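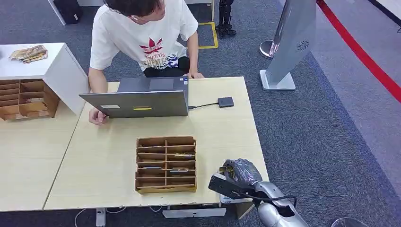

Chapter 3
Keeping Records in a Small Business

Every business produces records, whether or not anyone sets out to keep them. A bakery that sells 400 loaves in a week has flour invoices, wage slips, a till report and a bank statement. Bookkeeping is the work of putting these papers in order so that the owner can see what came in, what went out and what is still owed.

In this chapter you will follow one firm, Kovalo, through its first year of trading. Kovalo repairs and resells office chairs from a rented unit in the town of Brakemholm. It buys fabric and foam from a supplier called Gristix and sells most of its finished chairs to Nuchit, a company that furnishes small offices. The firm opened in February with $2,000 in the bank and no debts.

Source documents

A source document is the first written evidence that a transaction took place. When Gristix delivers foam, it sends an invoice. When Kovalo pays, the bank statement shows the payment. The two documents describe different events, often several weeks apart, and each needs its own entry in the books.

Students often record the payment and forget the invoice. The books then show no debt to the supplier during the weeks in between, and the firm looks richer than it is. Section 3.2 deals with this mistake in detail.

Paper and electronic records

Some firms still write up a cash book by hand. Most use a spreadsheet or an accounting program. The method of entry does not change the rules. Each entry needs a date, an amount, a short description and a reference to the source document. An electronic file should also be backed up somewhere other than the computer it was made on.

Before you begin

You should already be able to define the terms asset, liability and expense, which were covered in Chapter 2. You will need a ruled cash book page or a blank spreadsheet with 5 columns.

Key terms: source document, invoice, credit note, cash book, ledger, trade payable, trade receivable

3.1 The Cash Book

The cash book lists all money received and all money paid, in date order. Receipts go on the left side and payments on the right. Kovalo's first entry is the opening balance of $2,000, which is entered on the left.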